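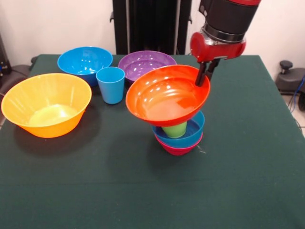

Sarkora Tabletop Bench: what to buy, what to borrow and what to leave for next year

Supplied and supported by Judosel

Home > Benches and arms > Sarkora > Planning your order

Thank you for looking at the Sarkora. We know that a good many people land on this page with a budget form open in another window and a deadline rather closer than they would like, so we have tried to put everything you need in one place, including the bits that usually come up in the third or fourth email. Do have a cup of tea to hand, it's a long page!

The Sarkora is our bench package for teaching and testing everyday handling work: picking up bowls and cups, stacking them, nesting one inside another, clearing a table and laying it again. It is meant for colleges, small development teams and anyone who wants to find out how much of a kitchen or canteen job an arm can sensibly take on before spending serious money on a production cell.

What comes in the package

Arm with two-fingered gripper, fitted and checked before it leaves us
Mounting column and fixings
Controller, emergency stop and mains lead
Tableware set in mixed colours (plastic)
Two fitted cloths in dark green
Setting-up guide, printed, plus a half-day call with one of our engineers

The table itself is not included. We used to supply one and found that most customers already had something perfectly good, and that shipping a table costs nearly as much as the table does. Any solid, level table will do, so long as it doesn't wobble when you lean on it. If you'd like us to find you one we will happily quote, but please look in your own store room first.

Planning the space

Measure the room before you measure the table. The arm needs clear space for its full swing, and you will want somewhere to stand that is outside that swing with the stop button in reach. We ask for a clear square of 144 inches on each side, which sounds generous and turns out to be just comfortable when there are two people working and one of them is carrying a laptop. A plain wall behind the bench is a help if you are using cameras, as busy posters and windows give the software more to worry about.

Please also think about where the cables go. Budgets nearly always have a line for the arm and a line for the computer and nothing at all for trunking, floor covers and extension reels. Put something in. The same goes for lighting: glossy plastic under a ceiling light shows bright spots, and while it is quite right to test with those (real kitchens have them too), you may want a softer lamp for your first few weeks.
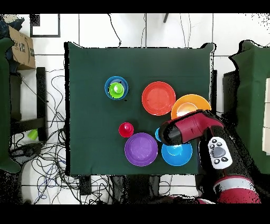
Plates and cups on the green cloth, seen from above, with the gripper reaching in from the right.

Tableware, and why we suggest a bit extra

The tableware set is the cheapest part of the order and the part we are asked about most. We choose plastic for starting out. It is light, it survives a fall on to a tiled floor far better than china, and replacing a piece hardly dents the budget. Strong, plain colours make it easy to write clear tasks such as "put the green cup on the blue plate", and easy for a colleague across the room to see whether the arm has understood.

Bowls and plates ask rather different things of a gripper. A bowl offers a nice tall rim that can be pinched from above, and a shallow plate gives the fingers much less to hold. If your project will end up with plates, do bring them in early, even if the first results are a little discouraging. We have seen teams spend a whole year's money on bowls and then have to begin again.

A second tableware set is £40, and we would gently nudge you towards it. Pieces wander off. They end up in the office kitchen with somebody's teabags in.

Prices and running costs

The Sarkora is quoted individually, as delivery and installation vary so much from site to site, but these are the smaller lines that customers tell us they wish they had known about at the start:

Second tableware set: £40
Replacement finger pads, with fitting: £113
Yearly service visit: £512
Spare cloth: free with any service visit, just ask

The service visit covers the joints, gripper and stop circuit, and our engineer will go through your log with you if you keep one. It doesn't cover damage from liquids. Please work with empty cups until you are very sure of yourselves.

If your funding runs by financial year, you may order the arm and column first and add the service plan later at the price on your original quotation. The quotation stays open to you for one renewal. Schools and colleges can pay in two parts, and we don't charge for that.

Hiring before buying

There are two hire benches at our Tristgate showroom, and they can go out by the month. Half of the first month's hire comes off the purchase price if you decide to keep going. We like it when people hire first, partly from good nature and partly from self-interest: a customer who has spent a month with the arm asks much better questions and sends far fewer things back.

You are also welcome simply to visit. Bring your own bowls, by all means. We will put them on the table and have a go together, and you can see how your own pieces behave before committing a penny.
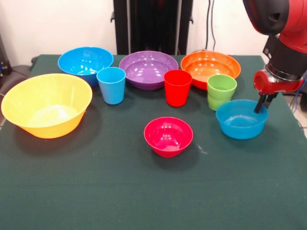
Natalina Bellini wrote to us that she would put the money for people ahead of the money for parts: "We budgeted for the bench down to the last cable tie and gave no thought to who would be resetting the table between runs. It took up most of a colleague's afternoons. Next time I'd cost those hours first and choose the package afterwards."

We think she is quite right, and we have added a line for staff time to our planning sheet. Laying the table out again after each run is slow, repetitive work, and if you want a fair comparison between runs it has to be done carefully, with everything back on its mark. Two people taking turns is kinder than one person doing it all.

Does it work with other makers' grippers?

The wrist plate accepts the Zanetti range with an adaptor, which we stock. Suction cups are possible too, though on curved bowls you may find them fussy. Ask us before ordering anything from elsewhere and we will tell you plainly if it won't fit.

Asking for a quotation

Write to Zorica Petek on our planning desk with the size of your room, the height of your table, the sort of objects you hope to handle and the date by which the money has to be spent. A rough sketch on the back of an envelope is fine, and she has worked from worse. She will send you the planning sheet and a written quotation, with delivery and installation shown separately so that your finance office can put them under the right headings.

Prices on this page were last checked on January 15, 2022 and do not include VAT.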